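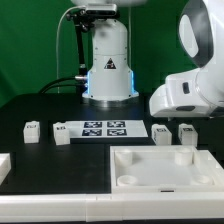

White Parts on a Black Table

Posted by Nabil Qaisi, 12 April 2020

I've been meaning to write about the white parts for so long that my draft folder has three posts with nearly the same title, one of them only a sentence long. So let me make some coffee and get this one all the way to the end.

If you're new here, I like small things that fit together. I always have. My mother kept a cookie tin of orphaned plastic pieces from every toy we ever owned, and on rainy afternoons I would tip it out on the rug and try to find two that wanted to be together (they hardly ever did, but once in a while you'd get that lovely snug push and I'd carry the thing around for the rest of the day). I was a quiet child. My brother says I was a boring one.

The current obsession is a set of plain parts I've been calling Lakorden, which was a name I scribbled on the lid of the storage box back in February and then never replaced with anything better. Trays with walls, posts, cubes, a tapered piece I'm very fond of, and a good number of printed square markers. Almost all of it is white or near enough to white, and it lives on a black tabletop in front of a green backdrop, so the whole corner has a sort of salt-on-licorice look that makes me happy when I walk in.

The black surface was a decision I argued with myself over for much longer than it deserved. I had a pale one first, and I lost things on it constantly. You would put down a small white cube, reach for your cup, look back, and have to hunt for it with your palm like someone feeling for their glasses in the morning. On black, everything shows. So does the dust, I'm sorry to say, and every crumb of toast, and I now own more lint-free cloths than bath towels. I'd still choose it again.

The cubes are the simplest pieces in the set and the ones visitors always pick up first. Each has a small dark marker on the top face, and I find they look best in a line, even if the line isn't evenly spaced. My niece made them into a train last time she was over and was quite put out when I explained that they had a place to be. There's a marker sheet too, a flat white rectangle with four of the black-and-white squares in a two-by-two grid, and I'll admit that I sometimes straighten it on my way past even when I have no intention of sitting down.

Then there's the tray with the posts. A square white tray with raised walls, a round post in each corner, the back two taller than the front two. I love this piece out of all proportion. It reminds me of a little bed with the headboard posts up, and once I'd thought that, I could never think of it any other way. I keep wanting to make it a tiny quilt. I mentioned this at Sturketti, the parts swap I go to when I can get across town, and a woman at the next table told me she had made one for something very similar and would bring it next time. I think about that quilt a lot.

What Plain Plastic Is Like Up Close

I used to think of white plastic as having no character whatsoever. Wood has grain, brass goes brown where you touch it, even cardboard has that nice corrugated edge. White plastic was what the inside of a refrigerator was made of. You wiped it and closed the door.

Spending this much time with the bigger molded parts has changed my mind. There's a matte one whose surface is full of very fine streaks when you get right down to it, running along the flat part like brushed snow. It goes from a proper bright white to a soft gray depending on where the light lands, and somewhere across the broad middle there's a faint thin line that I've looked at many times without settling what it is. A seam, maybe, or a molding line, or a plain old scratch. I have my favorite theory, and it changes with my mood.

The bit I'd point out to anyone, though, is the raised ring just inside the rim. It has a thick rounded lip and a hole in the middle, and the hole steps down to a smaller opening inside, like a funnel. Somebody sat down and drew that. Somebody decided how round the lip ought to be! I get a little sentimental about this sort of thing, the way other people do about cathedrals, and I can't pretend the scale is comparable, but the feeling is the same one: a person you'll never meet took some trouble over a corner.

Edges are the other pleasure. There's a narrow step that follows along on the inner side of the rim, very shallow, and running a fingernail down a step like that is one of the great small joys. I did it all through a long phone call with the insurance people and came out of the call in a better temper than I went in. 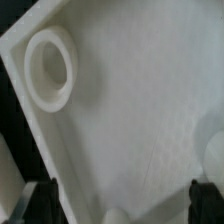 A Few Words on Cleaning, Which I Have Learned the Slow Way

My friends at the swap are divided on cleaning. Some of them wash everything the minute it comes home, and some of them believe that a smudge is part of the story. I've landed somewhere in the middle, probably out of laziness.

For ordinary dust I use a dry cloth, folded into a pad, and I wipe toward me. Holes and corners get a soft paintbrush, the cheap kind sold for watercolors. If something needs more, a drop of dish soap in a bowl of lukewarm water does nearly everything, and then I leave the part on a towel overnight and try to forget about it. I don't use the abrasive sponge. I used it once, on a matte lid from an older box, and it left a shiny patch the size of a thumbprint that winks at me to this day.

Anything with a printed marker on it I treat much more gently. Those black-and-white squares look so crisp and sure of themselves, and then one careless wipe with a damp cloth and a corner starts lifting. I go around the edge with a dry cotton swab and leave the printed part alone altogether.

The tapered piece is my problem child. It's closer to cream than white, wide at the bottom and narrowing up to a soft rounded tip, with its square marker stuck on the front face a bit off straight. Below the marker there are some gray smudges and scuffs, and I've gone back and forth over whether to do anything about them. Getting at them means working awfully close to the marker. Leaving them means seeing them. I looked for advice in the long cleaning thread on Sovum, the message board where I waste most of my evenings, and it was up to 2,271 replies when I got there, and I can report that nearly all of them are about yellowed light switches.

So the smudges are staying for now. I've grown used to them, in fact. Next to all that clean molded white, the cream piece looks like the one that gets taken out and played with, and my niece (who calls it the ghost) would be offended if I tidied it up too much. 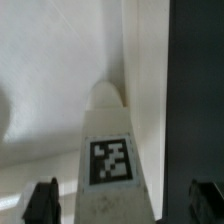 What's Next for the Box

I want to label the storage box properly, for one thing. Right now it says Lakorden in a marker that was already dying when I started, so it reads more like Lakor and a sigh. I'd like dividers as well. The trays can look after themselves, but the cubes slide about and knock into everything whenever I carry the box to the table, and I wince on every stair.

I'm also going to have another try at a written inventory. The last attempt lives in a notebook with 70 pages, most of which I managed to fill with grocery lists and a drawing of the neighbor's dog, Fung, asleep on our step. It's a good drawing. As an inventory it leaves something to be desired.

And if the woman with the quilt happens to read this, please do bring it. I'll have coffee in the thermos and I'll save you the chair by the radiator.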